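**Side hooks or back hooks in open stalls?**

**tcormier** wrote:
Refitting the changing room in February, 11 open stalls. The Durnora drawings put two hooks on the back wall. I want one rod on each side wall. Has anyone run the side arrangement for a full season?

**rendidum7** wrote:
Back wall. Side rods take the leverage of a wet coat at the tip, and the fixings work loose. We refixed 10 of ours.

**chanida_s** wrote:
Depends on the mounting plate and what is behind the panel. Side rods keep two garments apart, and you can use a proper hanger. A team jacket on a back hook gets a peak in the collar.
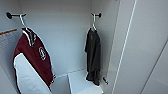 *Left side: black rod with end cap, thin white hanger, maroon and white jacket.*

The jacket does cover part of the notice on the left wall. Put notices somewhere else.

**rendidum7** wrote:
Hanger shoulders need depth too. What is the stall width?

**tcormier** wrote:
1093 mm between side panels.

**rendidum7** wrote:
Wide enough, then. I would still through-bolt. Wood screws alone will not last.

**chanida_s** wrote:
Agreed on through-bolting. Disagree that it rules out side rods. Fit a backing plate and check the bolts after the first month.

**tcormier** wrote:
Side rods, backing plates, notices moved to the door. Will ask Kistar for a price on the rods.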